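I moved my spring seed-starting indoors last year, to the folding table in the back room of my place in Lalville, and my first few batches were a mess. Leggy tomatoes, moldy peppers, potting mix in places I'm still finding. This is the routine I ended up with, and it works for pretty much anything small (tomatoes, basil, marigolds, you name it!).

## Get the mix damp first

Dump your seed-starting mix into a tub and pour in warm water a little at a time. I use Bostesano fine mix, but any brand without big chunks of bark will do. Stir it with your hands until a squeezed fistful holds together and only lets go of a drop or two. Then walk away for 60 minutes and check it again — dry mix soaks up water slowly, and you'll probably need another splash.

Lay down a mat before you fill the trays, and keep a dustpan within reach so spills don't get ground in.
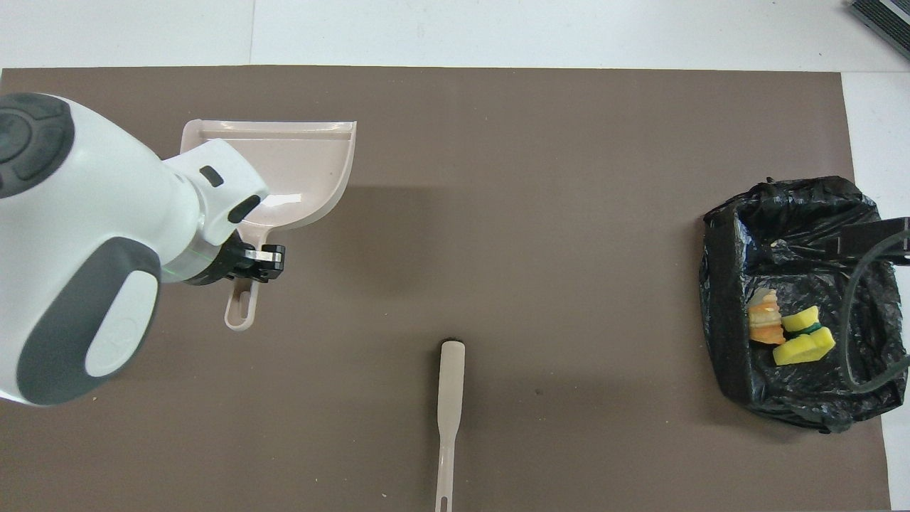

My neighbor swears by skipping the soak and watering from the bottom once the trays are full, which she says saves her an hour and gives her the same sprouts. I tried it and got dry pockets in the corners, but if you have deep trays and some patience, go for it.

## Fill and sow

1. Fill each cell to the top, tap the tray on the table twice, and top it up again. Don't press down hard.
2. Poke a shallow hole with a pencil. Two seeds per cell for tomatoes, three for basil.
3. Cover with a pinch of dry mix, then mist. Label the row right now, while you still remember what's in it (ask me about the year of the mystery peppers).
4. Sweep up and bag the scraps before you carry the trays anywhere.

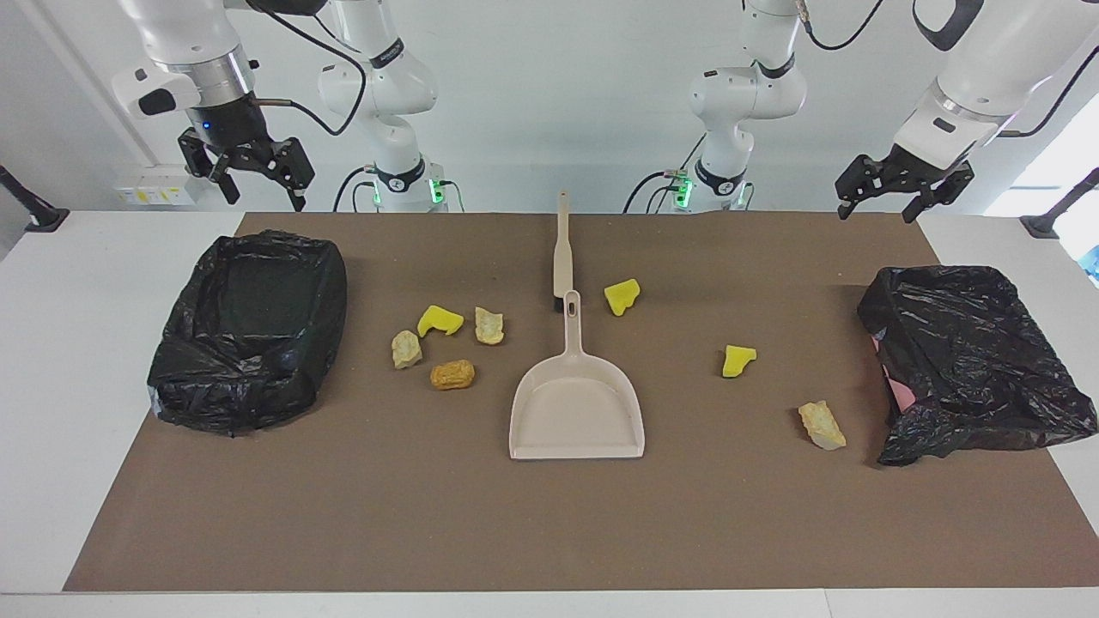 ## Keep them warm, then keep them bright

Put the lid on and set the tray somewhere cozy. The top of my fridge was fine for tomatoes, though peppers sulked up there for 17 days. Once you see green, take the lid off the same day and move the tray under a light, close enough that you could almost touch both with one hand.

Mine is a cheap Trenda strip on a timer, on from six in the morning until ten at night. Water from below after that, and snip the weaker sprout in each cell when the first true leaves show up. I still feel bad every time I do it.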